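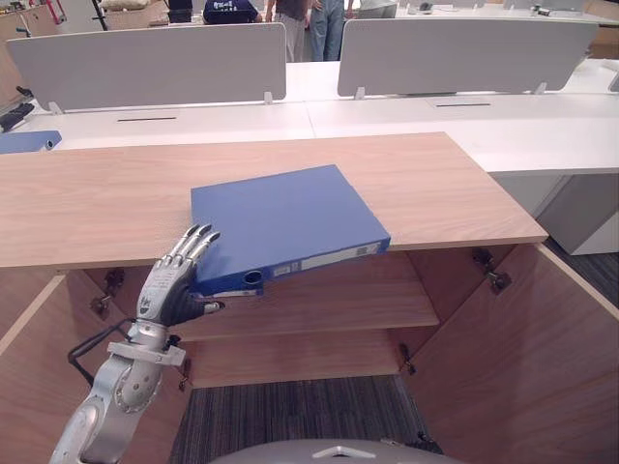
Reto Eder wrote in to say I'm doing it backwards, that you get the grip force right on the bench first and only then let the thing near furniture. He also thinks binders are a lousy first object because the cover slides and the spine doesn't. Fair. Still doing binders.

So, where Grernness stands. Shared workshop again, which means desk space when I can get it. Got the wrist clamp seated properly, finally. It was creeping every time the arm reached up and I spent two evenings blaming the code. Wasn't the code. Two bolts.

Cable is still too long on the left. I know. Will tie it back when the new sleeve comes from Udora.

Log says 2,201 moves since November, 131 of them flagged as bad. Most of the bad ones are the same thing, fingers land too low and push the spine instead of getting under it. Thumb timing maybe. So-ying Yuen thinks its the head camera offset and she's usually right about that stuff, so that's tomorrow. 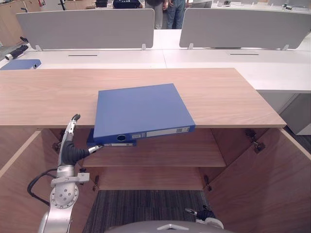
If the offset is off even a little then everything on the middle shelf comes out wrong too, and that would explain why the top of the cabinet goes better than the inside. Want to redo the calibration with the doors open all the way, then run shelf only. No top. One thing at a time for once.

Also need to write down the finger speeds somwhere that isn't my phone. More when I have it.

Contact | © Hannelore Grabner | Back to top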